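Ticket n° 3428
Site : Heltalby, bâtiment B, rez-de-chaussée
Objet : thermostats Kovik hors ligne, chauffage bloqué sur la consigne de nuit
Ouvert le : 11/11/25
Priorité : normale
Statut : résolu, sous surveillance

Description du problème

Depuis la mise à jour de la passerelle Prekska, les thermostats de la salle 2 et du couloir passent hors ligne plusieurs fois par jour. La page de supervision affiche l'erreur 233 (« délai de réponse dépassé »). Pendant la coupure, la vanne garde la dernière consigne reçue. Si la coupure tombe avant six heures du matin, la salle reste à 16 °C toute la matinée. Les autres zones du bâtiment fonctionnent normalement.

Premiers contrôles : piles remplacées sur les deux thermostats, horloge de la passerelle correcte, programme hebdomadaire présent et actif. Redémarrage de la passerelle effectué deux fois. Les thermostats reviennent en ligne, puis l'erreur réapparaît dans l'heure.

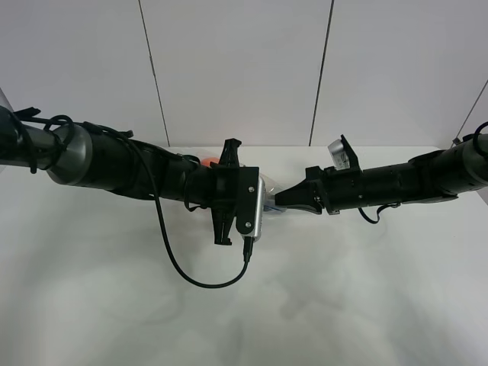
Le signal radio a été relevé à la passerelle, dans le couloir, puis en salle 2. Il est bon dans le couloir jusqu'à la porte et chute nettement dans la salle. Le mur du fond est habillé de panneaux blancs et le plan du bâtiment n'indique pas ce qu'il y a derrière. Question posée à Van Loon, qui a fait les travaux en juillet : y a-t-il un isolant à parement aluminium sous cet habillage ? Réponse attendue avant de déplacer quoi que ce soit.

Suivi 1

Réponse de Van Loon : oui, isolant avec parement aluminium sur toute la longueur du mur, côté local technique. La passerelle se trouve justement dans ce local. Cela explique le signal faible, mais pas les coupures du couloir, qui est de l'autre côté et reçoit bien.

Export du journal de la passerelle : 159 occurrences de l'erreur 233 depuis la mise à jour, aucune avant. Elles arrivent par paquets, toujours sur les deux thermostats en même temps.

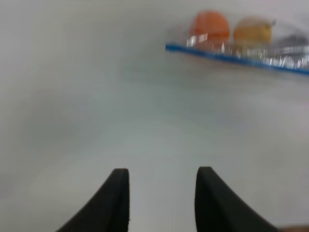
Les paquets d'erreurs correspondent aux moments où la passerelle change de canal radio. Avant la mise à jour, le canal était fixe. La nouvelle version a activé la sélection automatique sans prévenir. Un thermostat qui reçoit mal ne suit pas le changement et le relais du couloir perd sa route avec lui.

Actions :
- sélection automatique du canal désactivée (menu Réseau, Radio, Avancé) ;
- canal remis à la valeur d'origine, notée sur l'étiquette de mise en service ;
- les deux thermostats supprimés puis appairés de nouveau, couloir d'abord, salle 2 ensuite.

Résultat le lendemain : plus d'erreur dans le couloir. En salle 2, quatre coupures courtes dans la nuit, avec retour automatique. La consigne de jour est bien passée à l'heure prévue.
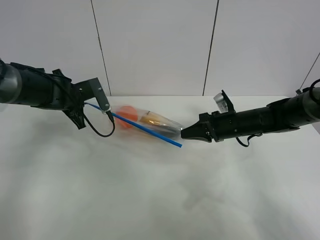

Salle 2, la table et le mur du fond.

Suivi 2

Un répéteur Prekska a été posé dans le couloir, au-dessus de la porte de la salle 2. Attention à l'appairage : le répéteur doit être ajouté avant le thermostat, sinon celui-ci continue de chercher la passerelle en direct. Il a fallu recommencer une fois pour cette raison.

Après appairage, taux de réponse du thermostat de la salle 2 : 100 % sur trois jours. Température relevée à huit heures conforme à la consigne chaque matin. La vanne du radiateur de gauche est un peu lente à s'ouvrir. Ce point n'est pas lié au réseau et fera l'objet d'une demande séparée auprès de Van Loon. 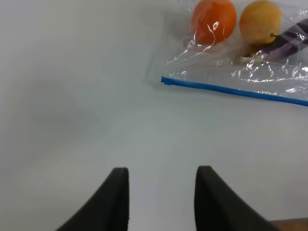 Reste à faire

- Vérifier le réglage du canal après la prochaine mise à jour de la passerelle.
- Reporter l'emplacement du répéteur et l'isolant du mur sur le plan de Heltalby.
- Demander à Kovik si le thermostat peut revenir seul à la consigne de jour en cas de perte du réseau.
- Clôturer le ticket après deux semaines sans erreur 233.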